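Budgeting for two small arms: kit price or real price?

Daichi Sakai
Oct 15, 2019

I look after the training room at Clistlow and have been asked to put in a bid for small printed robot arms, the sort with hobby servos at the joints. The job is basic handling: mugs, small parts, picking up and putting down.

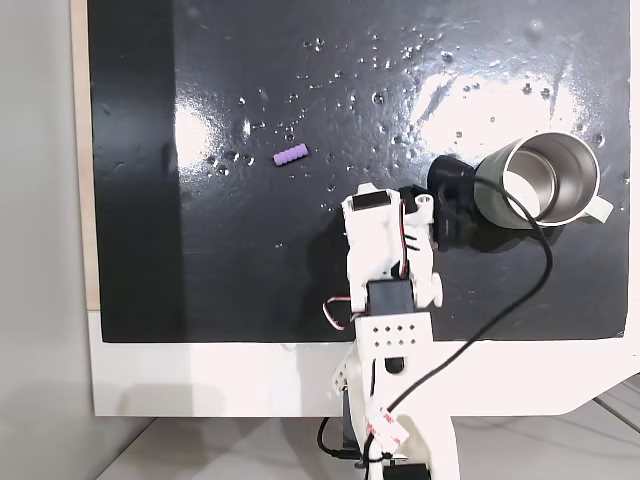
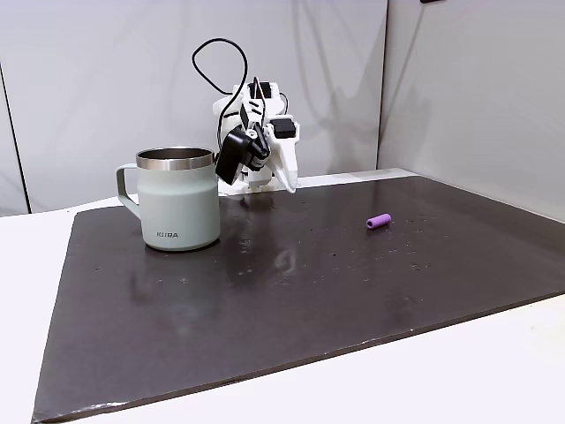 My ceiling for the year is 2,895, and the form wants one figure per line with no "miscellaneous". Jakau have quoted 692 per arm, printed and assembled, with servos and a power supply. Two of those leaves a fair amount over, but I don't know what I'm forgetting. The cylinder is simple enough to plan for, but a metal-lined mug with a handle is a bigger thing to get hold of, and I can't tell if I should be pricing a stronger gripper from the start. Has anyone bought at this level and kept a note of what it cost over a full year?

Ostlow

We did this in July last year. Our total for two arms was 1,278 on top of the purchase price, spread over twelve months. Most of that was servos. The wrist and gripper ones go first, so put spares on the form as their own line and order them with the arms. Postage on single servos is silly.

I would leave the stronger gripper out for now. Fingers and pads are cheap to reprint or replace, and you will want to change the shape once you know which objects give trouble. Weigh your mugs before you sign anything and ask Jakau what the arm will hold at full reach, in writing. Their sheet gave us the figure with the arm folded in.

Also price the work surface. A shiny top shows reflections, and if you ever add vision you may end up paying for a matt one — ours was a sheet of painted board and cost very little. Cable clips too.

benchmonkey

just buy one and see how you get on

Abdella

Check whether the quote includes tax. Ours didn't, and the form had already gone in.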